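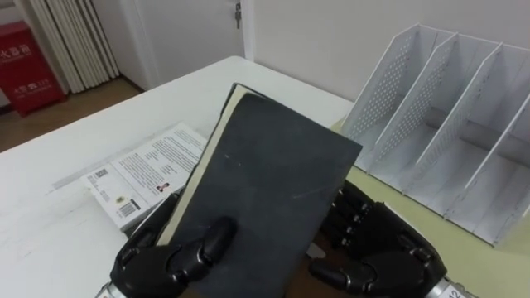
Jozef Dekker opened by asking whether the book episodes should count toward the September set at all, given that the task text was changed while collection was under way. He said he would rather lose the early ones than train on two meanings of "put the book away." The chair asked that this be taken under item 2, and the agenda was approved without changes.

Data Collection Working Meeting, Gulovel tabletop tasks
Start 9:30 a.m.
Chair: collection lead. Minutes: annotation desk.

1. Minutes of the previous meeting

Approved with one correction. Under "Storage," the text should read that raw joint logs are kept until the training run is finished, not until the upload is confirmed. The correction has been made in the shared copy.

2. Book-to-organizer task

The target for this block is 100 accepted episodes. Operators pick up a book from the table with both hands, bring it upright, and place it in a compartment of the white organizer. The task text was first written as "put the book away." It now reads "place the black book upright in the organizer."

J. Dekker's point was discussed. The early episodes do not all end the same way: in part of them the book is laid flat on the desk mat and the operator marked the episode complete. Under the new text those are failures. Under the old text they are arguably fine.

The annotation desk asked whether the early episodes could be relabeled instead of dropped. The end state is clear enough in the head view for that to work. The objection was that the approach motion is also different when the operator does not intend to use the organizer, and a new label would not fix that.

Decision: early episodes ending in the organizer are kept and given the new text. Those ending on the mat go to a separate folder under the name "book flat" and are not used in the September run.

3. Grasp on the hardcover

Dark fingers against the dark cover remain difficult for the contact labeler. Where a finger lies across the face of the book, the automatic pass tends to lose its outline and report contact late. Contact on the page side is better because the paper is light.

Proposed: use the hand joint readings to set the moment of contact and keep the camera label as a check only. Agreed for trial on 19 episodes before any change to the full set. The annotation desk will compare both labels by hand and report the difference in time steps.

A lighter book was suggested as a replacement. Not agreed. The policy will have to deal with dark covers sooner or later, and taking them out of the set only moves the problem.

4. Second book on the table

The white paperback stays in the layout as a distractor. Its position must vary between episodes, including positions where the hardcover starts partly on top of it. Operators had been straightening it between takes out of habit. They are asked to stop.

Question from the labeling side: is it a failure if the paperback shifts during the pickup? Answer: no, provided it stays on the table. If it is lifted along with the hardcover, mark the episode as failed and add the note "double pick."

5. Organizer placement

The organizer has drifted on the mat over the course of the block. Some drift is useful. The concern is that all of it is in one direction, toward the operator's right, and the model may learn a reach that only works there. J. Dekker proposed 3 marked positions on the mat, changed in a fixed order. Marks on the mat itself were rejected as they would be visible in the head view. A cardboard template will be laid down between takes and removed before recording.

Which compartment to use was left open in the instruction. After discussion, it stays open. The compartment used will be added as a field on the episode sheet.

6. Review of failed episodes

Failures are being deleted at the station by some operators and saved by others. From now on all are saved. The reason code is picked from the Hernix list; free text is allowed but does not replace the code. Drops, double picks, and stops by the operator each have their own code already. A code for "book caught on divider" is missing and will be requested.

7. Any other business

Saso export: time stamps from the left and right hands are still written to separate files. The merge script handles this but stops when one file is short. Fix in progress.

Kramer review: postponed until the contact label trial is done.

Actions

Annotation desk: sort early book episodes into kept and "book flat." Run contact label trial.
J. Dekker: make placement template, update operator sheet with compartment field.
Collection lead: request new reason code, inform all operators about saving failures.
Software: merge script.

Closed 10:25 a.m. Next meeting when the contact label results are in.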